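Skutaritz Home Energy Program
Progress report to Sundach, 2025-08-01

We have had a great spring and summer! Since March, 554 homes have signed up for the community solar share, and the second battery is now running beside the pump house. Diễm Ung and Hạnh Mạch finished the meter swaps early. 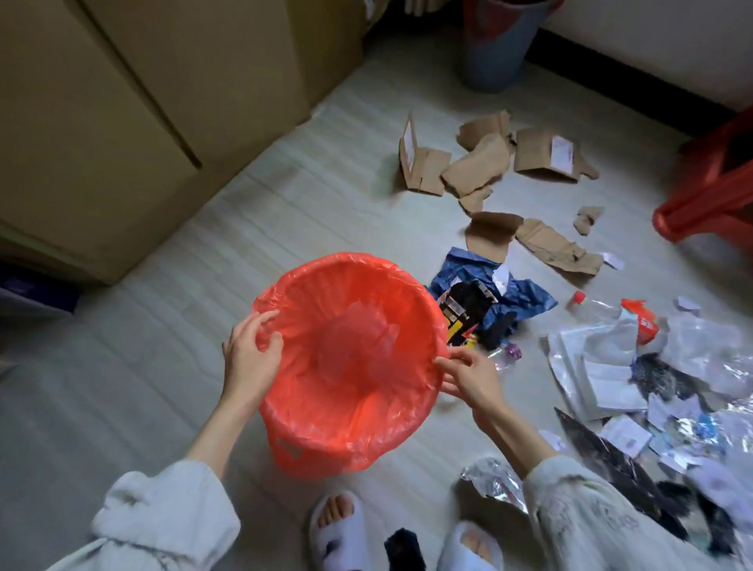 Lining the bucket.

Members are shifting their laundry and water heating to midday, just as we hoped, and evening demand has dropped on both feeder lines. Thảo Lò now sends each home a one-page chart with its own numbers, and people love it (we get calls when it's late).
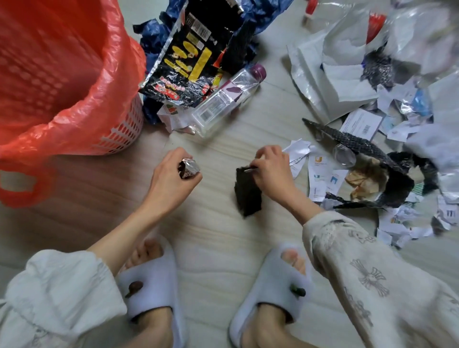 Our home visits are the part I'm most excited about. Ngân Trình has trained two new visitors, and they cover fridges, water heaters and drafty doors. Members kept asking about household waste too, so the visit sheet now has a line on small stuff like an empty water bottle or a snack wrapper. Power use still takes up most of the hour.

Next up is the Ninh substation tie-in, with 200 more homes waiting on it.

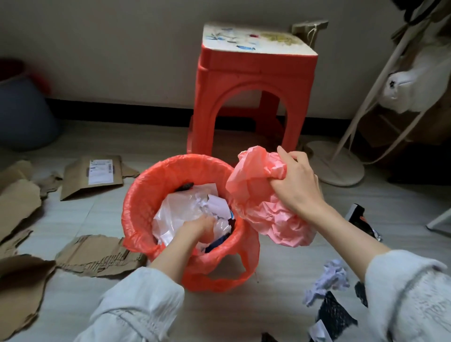 When will the waiting homes be connected?
As soon as Trekier delivers the switchgear and it passes inspection.

Jaime Godinho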